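Home Journal Issues Articles Authors About Contact

4.2 Single-serve goods on the kitchen table

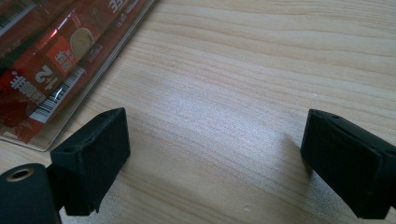 The second group of items in the Drurkotley survey is made up of dry drinks sold in single portions: instant coffee, tea, powdered soup and drinking chocolate. Households were asked where these goods sit between purchase and use. Stevens and Hoekstra (the first round, in June) had expected cupboards and drawers to dominate. In 53 of the homes visited, the outer pack was kept on the table where the drinks were made, and it stayed there until the last portion was gone.

Figure 3. Coffee stick sachets in a clear plastic package on a light wooden tabletop. The sachets are red and carry Chinese lettering and a "1+2" mark.

Two features of the packaging matter for the analysis. The first is whether the contents can be identified without opening the outer pack. With a clear pack of the kind in Figure 3, the wrappers can be read through the plastic, and the printed cup of coffee shows what is inside even to a person who does not read the language on the label. Residents in mixed-language homes raised this point often. One woman in the Bruma building told Geerts that her father-in-law chose his drink "by the cup on the front" and had never asked her what the words meant.

The second feature is how the outer pack behaves once it has been opened. Cardboard boxes were usually kept upright and used as dispensers. Soft plastic packs were laid flat, and sticks were pulled from one end. Residents gave different accounts of when such a pack should be thrown out. Some moved the last few sticks to a mug or jar - most often a jar that had held something else - and others left them where they were.

Table surface was recorded as well. Bare wood was the most common finish among the 70 homes in the close-study group, followed by wipe-clean cloth. People with bare wooden tables spoke more about rings and small nicks than about spilled powder, and several put a tray under the kettle but nothing under the dry goods. Timmermans coded these remarks separately from general comments on cleaning, and they are taken up again in Section 5.

We did not record brand preference or price. The diary sheets collected more than 400 entries for this group, and those that named only "a hot drink" were left out of the counts in Table 2.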